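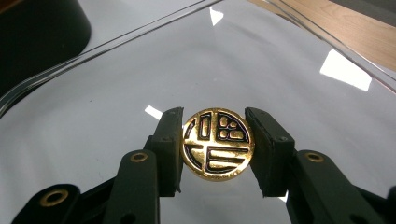
4 Handgreifer Rivia einrichten und prüfen

Dieser Abschnitt ergänzt die mitgelieferte Kurzanleitung von Voltbridge. Dort ist der Greifer nach dem Auspacken »sofort einsatzbereit«. Darauf sollte man sich nicht verlassen. Wer mit dem Rivia Vorführungen aufzeichnen und später an einem Roboterarm abspielen will, führt die folgenden Schritte vor der ersten Aufnahme vollständig durch und wiederholt 4.2 nach jedem Wechsel der Beläge.

4.1 Finger ausrichten

1. Greifer ausschalten und die Finger von Hand ganz öffnen. Die Bewegung muss auf beiden Seiten gleich leicht gehen.
2. Finger langsam schließen, bis sich die Beläge berühren. Gegen das Licht halten. Ein keilförmiger Spalt bedeutet, dass ein Finger verdreht sitzt.
3. Schrauben des verdrehten Fingers lösen, Finger nachdrücken, Schrauben über Kreuz anziehen.
4. Schritt 2 wiederholen. Beim ersten Mal passt es selten.

Achtung: Nicht zwischen die Hebel der Parallelführung fassen. Die Quetschstelle liegt unterhalb der Finger und ist am Gerät nicht gekennzeichnet.

4.2 Greifprobe mit einem flachen, runden Teil

Der Hersteller empfiehlt für die Probe einen Schaumstoffwürfel. Den hält allerdings auch ein schlecht eingestellter Greifer. Besser eignet sich eine münzgroße Scheibe, hochkant am Rand gefasst, weil hier schon ein kleiner Versatz der Finger zum Kippen führt.

1. Scheibe in eine flache Schale mit glattem Boden stellen oder mit der freien Hand halten.
2. Finger auf halber Höhe der Scheibe ansetzen und ohne Ruck schließen.
3. Ein kleines Stück anheben und 6 Sekunden halten.
4. Ablegen, Finger öffnen, von vorn beginnen. 11 Durchgänge reichen für einen ersten Eindruck.

Dreht sich die Scheibe beim Anheben, zurück zu 4.1. Rutscht sie gerade nach unten weg, liegt es eher an den Belägen.
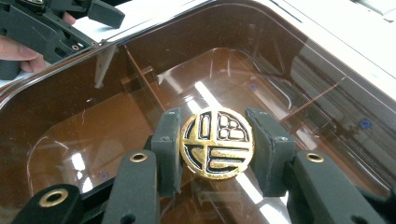 Rosalía Bustamante: Bei mir lief die Probe am Vormittag tadellos und am Nachmittag fiel jedes zweite Teil. Ich hatte zwischendurch nur die Beläge mit Alkohol abgewischt. In der Kurzanleitung steht dazu kein Wort.

Hinweis: Die Beobachtung deckt sich mit unserer. Nach dem Reinigen die Beläge vollständig trocknen lassen und erst dann weiter prüfen. Fettlöser und Glasreiniger gar nicht verwenden.

Hinweis zu zwei Greifern: Laut Produktblatt lassen sich zwei Rivia »ohne Zusatzaufwand« gemeinsam betreiben. Das Koppeln gelingt tatsächlich schnell. Die Zeitstempel liefen bei uns trotzdem auseinander, nach roughly einer Stunde deutlich sichtbar. Vor jeder Sitzung neu koppeln.

4.3 Beläge beurteilen

Die Lebensdauer der Beläge gibt Voltbridge mit 72 Betriebsstunden an, ohne zu sagen, bei welchem Material und welcher Schließkraft. Als Wechselintervall taugt die Zahl nicht. Entscheidend ist der Zustand der Kanten.

1. Finger über einer hellen Unterlage ganz öffnen.
2. Innenflächen und Unterkanten beider Beläge ansehen.
3. Lose Ränder nicht abreißen und nicht unter Spannung nachkleben.

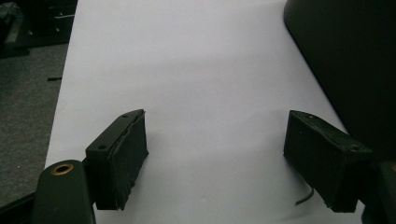

Abb. 3: Finger geöffnet, Beläge mit unregelmäßigen Kanten.

4. Im Zweifel beide Beläge zusammen tauschen, danach weiter mit 4.1.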